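Tenar Bedroom Task Set

Version 2, updated 2019-01-11

Recordings for teams trying out the Tenar home kit. Contents: 1000 episodes of cloth handling on and next to a bed, plus the settings files for replay.

Setup
Unpack the archive and point the Tenar player at the top folder. Replay needs 4 GB of free memory. Older Purlow controllers load the files but skip hand data – update first.

Notes
Episodes are split by room. The Zestamville room has the most cloth tasks. 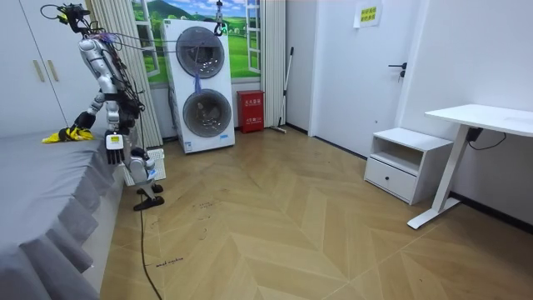
Zestamville room: one hand on the yellow cloth, ropes attached at the shoulders.

Known issues
Episode names from the June batch are not in order.

License
Free for evaluation. Ask Tanguy for commercial terms.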